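Tenness Style Wording Set

Data card, second release
Maintained by Theerawat Klinhom

What it holds

Tenness is a set of 252 short passages from local newspapers and newsletters, each one naming a couple, a partner or a family member. Every passage is marked with the word the writer chose (wife, husband, partner, spouse, companion and so on) and with whether the person described had been asked which word they wanted.

The second of those marks is the weak one. Most articles never say who was asked what. Our readers were told to put "unknown" when the text gave them nothing, and they still guessed more than they should have. Treat any "asked" label as a guess unless the source note quotes the person directly.

Where the passages come from

Most were typed up from the Flevside and Srithong collections. The Zandley passages came later and lean heavily on wedding notices and obituaries, two kinds of writing where families often supply the wording themselves. Mixing them with news reports makes newspapers look more even-handed than I think they are. There is a column called "section" and you should use it. 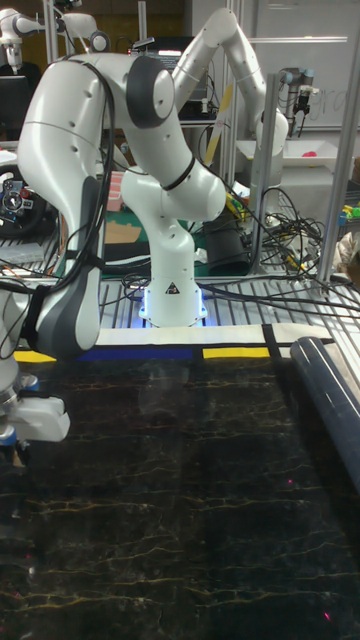 White robotic arm on its lit base, slatted metal tabletop.

How it was marked

Two readers marked each passage on their own. They disagreed on 40 of them. Afonso Amaral settled those by himself, which kept the work moving and also means that one man's ear decides the hard cases. His notes are in the file "settled". Read them before you quote any figure from this set. I disagree with 14 of his calls and have left them as he made them, with my objection alongside.

What people have tried to prove with it

The first release was used to claim that papers with a written style rule treat same-sex couples more fairly. The set can't carry that. We know which papers said they had a rule. We don't know when they brought it in, or if the subeditors took any notice of it. A rule in a binder and a rule in use look the same in our "has_rule" column.

It was also used to claim the opposite, with the same column. Same answer.

Known faults

Quoted speech and the reporter's own words are not split in the Srithong passages.
Roughly 30 passages are cut so short that you can't tell if an earlier paragraph introduced the couple.
"Partner" is one label, though it covers business partners in a few places. These are flagged where we caught them.
Headlines are missing throughout. They are often where the odd wording is.

Changes in this release

Spelling of place names tidied. Duplicate obituaries taken out. The "tone" column is gone, as the two readers couldn't agree on what it meant and neither could I.

Use

Free for teaching and research. Please don't publish the names of private people found in the passages. If you find a mistake, send the passage number and what you think it should say. Corrections received by August go into the next release.

Last edited Sunday, May 14, 2023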